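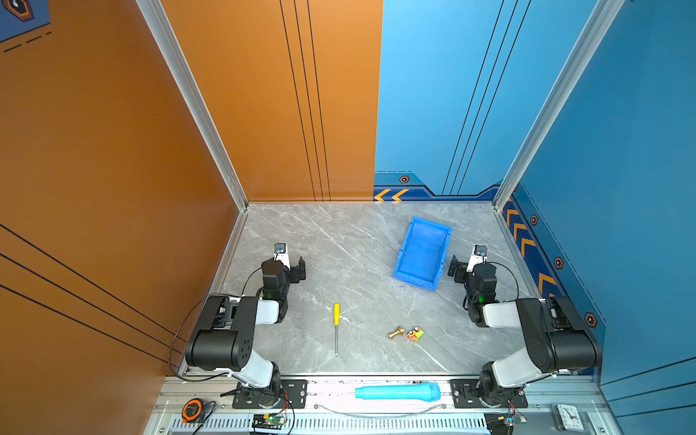 3 min read

4/4/19

I've put off writing up the budget for the second cell, mostly because the first one was never budgeted. It was bought in pieces over a long winter, and when Corinne Haverford asked me in February what a copy of it would cost, I couldn't tell her. I had a folder of order confirmations and a shoebox of receipts. It took two evenings to turn those into a spreadsheet.

The second cell will be the same as the first where it can be: two arms side by side on an aluminum rail along the front, a camera on each wrist, walls on three sides, and a marble-patterned floor. It's going in the Plirkmont room, on the wall with the good outlets.

The arms are most of the money and the easiest part to plan. You get a quote, the quote has a date on it, and you either order before that date or ask for another one. Curkus quoted us eight weeks for the pair. I'm planning on longer, and I've told Corinne to do the same before she tells anyone when it will be running.

I asked whether we could start with one arm and add the other next year. Tobias Bellamy talked me out of it. Most of what we do has one arm holding or steadying something while the other one works, and a cell with a single arm would sit there until its partner showed up. We'd also pay for shipping twice. So it's a pair or nothing, and that line stays as it is.

The rest of the list is where I went wrong the first time. I had arms, cameras and a computer written down, and I thought of everything else as bits. Bits came to a lot. The extrusion for the rail and the posts was ordered too short and then ordered again. We bought bolts in the wrong length. Panels have to be cut, and a shop that cuts panels has a minimum charge whether you want three walls or one. Cables were the worst of it. Every cable that goes out to a wrist needs enough slack for the arm to reach the back of the table, and then it has to go somewhere when the arm comes back. The ones that came in the boxes weren't long enough for how we wanted to run them.

So there are now two lines in the budget that weren't there before. One is $200 for cables, connectors and ties. The other is $200 for hardware, meaning bolts, brackets and the small plates you find out you need on a Saturday. Corinne wanted to merge them. I kept them separate so that I can see which one I got wrong.

I went back and forth on the walls. You could run the arms on an open table and save the cost of the panels and most of the posts. But I like having the same background behind everything from one day to the next, and I like that a dropped part stays on the table. Tobias would be happy with plain white. I'm getting the orange and blue again. I'd like the two cells to match, and the price is the same.

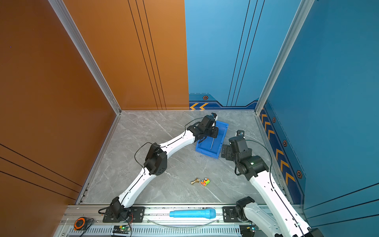 The objects we work with cost almost nothing and I'd still put them in the budget. A plastic bin, a screwdriver, a brass fitting, a toy microphone. They come out of drawers and from the dollar store, and they go missing, and then somebody spends a lunch hour driving around for another one in the same blue. Buy two of each at the start. If a thing has a color you care about, buy three.

Spare gripper fingers are on the list as well. I left them off the first time and had to wait for a set in the mail. They're cheap compared with a week of waiting.

What I have not put down is a second computer. Tobias thinks both cells can run from the one we have if we're careful about when we use them. I think we'll be careful for a month. For now it's in a column labeled "later" along with a better chair and a proper cover for the small boards at the front edge. The cover should probably move up. Those boards have sat out in the open the whole time, wires and all, with a tape measure and whatever else gets put down near them, and I'd rather pay for a cover than a board.

I also left room for time, which I had never priced before. Putting up the posts and panels is a day for two people. Getting the rail square and the plates bolted where you want them is another day, and then you have the cables. I wrote those days down as hours next to the dollar amounts, and Corinne said it was the most useful column on the sheet.

She has the spreadsheet now. She wants a second quote on the arms before she signs off, so I'm calling around tomorrow. If it's approved, I'll order the extrusion first, and I'll measure the table again before I do.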